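Open Saturday at Indimwood
October – by Griet Willems

The flyer promised "desk storage, reconsidered." I have owned desk storage for most of my life and never felt it needed another look, but Marjatta Kiiskinen had a spare ticket and the bus to Birnotley was running, so I went.

Indimwood opens its building once a year, and by 11 the line was out to the parking lot. They told us almost 300 people had signed up. Most seemed to be there for the seconds table, where a pencil cup with a bad glaze cost 4 dollars and was gone before I got near it.

Our guide, Hanne Hirvonen, spoke at length about small wooden boxes. She likes a drawer under a slotted top – notes and cards go in the slot, clips and stamps in the drawer. I asked what happens once the drawer is full of dead batteries and takeout menus, as mine is. She said people should edit. I wrote that down without much hope. 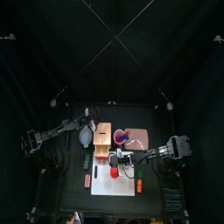

Shakuntala Garg from the shop floor was more convincing. Her view is that a plain cup beats any organizer, provided you own only a few pens. I believe her, though I notice the gift shop sells organizers.

The talk on "calm surfaces" ran long and the coffee ran out. I bought one box anyway. It is still on my hall table, with nothing in it so far.

Subscribe to our monthly newsletter. You can unsubscribe at any time.

© Mostyn Visitor Notes | Contact | Back to top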